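Casel Interlibrary Lending List
Subject: Re: Return packaging and the spring lending calendar
Date: 18/04/2025
From: Lending Services Office, Osagie Library

Dear colleagues,

Thank you for the several replies received on this subject. The Lending Services Office has been asked to answer the message quoted below on behalf of the three larger libraries in the Casel exchange. The answers apply to all member libraries unless your own board has adopted a stricter rule.

The Ritum branch library wrote:

> We are a small branch and new to the exchange. Before we send out our
> first loans we would like guidance on four points.
>
> First, the handbook says that fragile items must travel with "suitable
> padding." We do not know what is considered suitable, and the last two
> parcels we received were packed in quite different ways.
>
> Second, may a loan be renewed when the item belongs to a reference
> collection?
>
> Third, who pays when a borrower loses an item after the lending library
> has granted an extension?
>
> Fourth, the old request forms are still in our drawer. Can we use them
> up, or should they be thrown away?

We take the points in order.

1. Padding

The handbook wording is old and will be revised. Until then, suitable padding means a layer of foam or corrugated card on both faces of the item, with a stiff board on the side that carries the label. Newspaper is not acceptable, as the ink transfers to cloth bindings. Shredded paper is not acceptable for any item with loose plates or maps. Foam sheet may be used many times over and should be returned with the item.

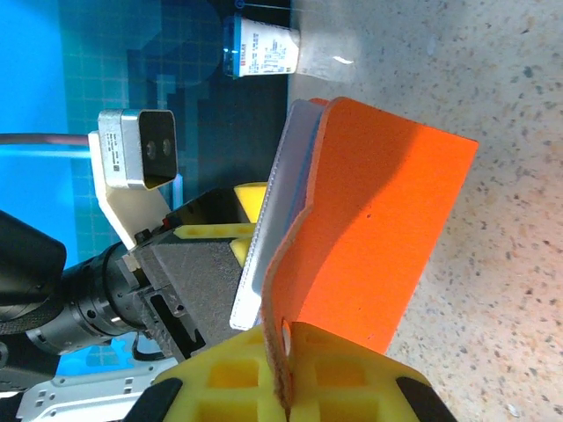
Orange foam sheet with a small round hole, white plastic strip along one side.

Member libraries may buy foam in any color. We ask only that it be free of adhesive and that it extend past the item on all four sides. Sheets that have begun to crumble should be taken out of use. Bound newspapers and atlases over the standard parcel size need a box, and the lending library should be consulted before one is sent back in anything else.

2. Renewals of reference items

A reference item may be lent to another library for use in its reading room. It may be renewed once, for 14 days, if the request reaches the lending library before the due date. A second renewal is at the discretion of the lending library and should be requested in writing. Borrowing libraries are reminded that a reading room loan may not leave the building, even overnight, and even when the reader is a member of staff.

Requests for renewal are to be made through Rumenix, under the original request number. Please do not open a new request. In the past year the exchange handled 3,759 requests, and 624 of them were renewals. A renewal entered as a new request creates a second due date, and the overdue notices then go out against the wrong one.

Bench space for opening and checking returned loans should be clear before a parcel is unsealed, and the checking should be completed the same day.

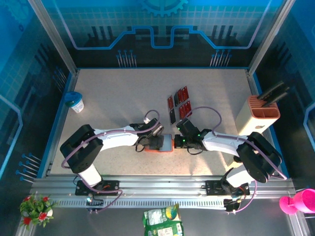 3. Loss during an extension

The borrowing library is responsible for an item from the time it leaves the lending library until the time it is received back. An extension does not change this. The charge is the replacement cost or, where the item cannot be replaced, a sum agreed between the two libraries. Any claim above $200 is to be copied to this office. How the borrowing library recovers the sum from its reader is a matter for its own rules.

If an item is returned damaged, the lending library should report it within 10 working days of receipt. A short written statement is enough. Reports that arrive later will be recorded, but the borrowing library may decline to pay. Parcels should be unpacked onto a clean, flat, dry surface, and the packing kept until the item has been checked page by page.

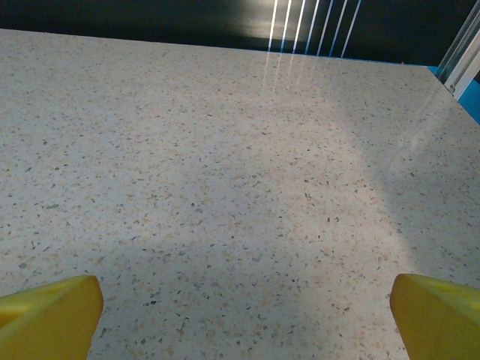 4. Old request forms

The old forms may be used as scrap. They should not be sent to another library, as the return address printed on them is no longer in service and mail sent there is not forwarded. Form 2 remains valid for requests for photocopies only. Libraries that need further copies may print them locally.

5. Spring calendar

No loans will be dispatched from Osagie during the last week of April, when the stacks on the lower level will be closed for shelving work. Items already on loan and due in that week are extended to the first working day of the following month, and no action is needed by the borrowing library. Returns will be accepted at the loading entrance as usual.

Ritum is welcome to the exchange, and we hope these answers are of use to other recent members as well. Corrections to the above should be sent to the list so that all members may see them.

Lending Services Office
Osagie Library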